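Robot Software, Handout 7
Success rates in simulation, and what they leave out

Read this before the lab on 20 March 2023. Bring your evaluation script, even if it doesn't run yet.

Last time we looked at the Prunholm task set, where the arm is told to put one named thing on or in another. You will find papers and project pages that quote a single success number for tasks like these. I want you to get into the habit of distrusting that number until you've read the code that computes it. The code is usually short. People skip it anyway.

Start with the success check. In our copy of Clatorgate, the lab's evaluation wrapper, a placing task counts as done when the object's center is inside a box drawn over the tray and the fingers are open. Both conditions are tested on every step, and the episode ends the first time both are true. Think about what that lets through. An object dropped from too high counts while it is still in the air. An object that bounces out afterwards counts too, and a policy that shoves things over the rim may do as well as one that grasps.

Now the camera. A policy that works from the wrist view gets something like this as its input, and has to choose its next motion from it:
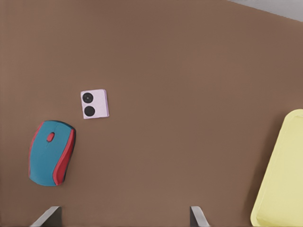 The state vector the simulator keeps is another matter. It holds the full pose of every object, with no noise, including parts that no camera covers. If your planner reads object poses from the simulator and your report says "vision-based," the report is wrong. I have marked this down before and will again. Search your code for every call to get_pose and write down who uses the result. The success check may use it. The controller may not.

Partial views deserve more attention than they get. With only a corner of a tray in view, a detector can return a box whose center is nowhere near the tray's center. A planner that takes the center of that box as its place target will release over the rim. The usual fix is to move back and look again, which costs steps, and steps are capped. Check what your cap is. The default is 40 control steps after the grasp, which I find stingy, and a timeout gets logged as a plain failure with no reason attached.

Colors are the next problem. Simulated objects tend to come in clean, flat colors on a plain table, under soft light. A threshold on hue will separate them nicely and tell you very little about perception. Before you claim that your detector recognizes a mouse, change the color of the mouse and run it again. Do the same with the table. If the score collapses, you have built a color picker.

On sample size: the baseline log on the course server holds 1,041 episodes, which sounds like plenty. Look at the seeds. There are 6 distinct starting layouts in it, repeated with small changes to the arm's start position. Treating those as independent trials gives you error bars that are far too narrow. Group by layout first, then compute your interval.

The Sakamoto planner's readme says it is "robust to clutter." I could not find a cluttered layout in its test folder. Perhaps there is one somewhere else. Until I see it, please don't repeat the phrase in your write-ups.

For the lab

Change the success check so the object must stay in the tray, at rest, for one second after release. Rerun the baseline and report both scores.

Log a reason for every failure: no detection, missed grasp, dropped, wrong place, timeout. "Other" is allowed, but I'll ask about it.

Run the recolored mouse test with the Hornley detector and with one of your own choosing. Same layouts, same step cap.

Hand in the script and the raw logs along with your table. A table without logs gets no credit.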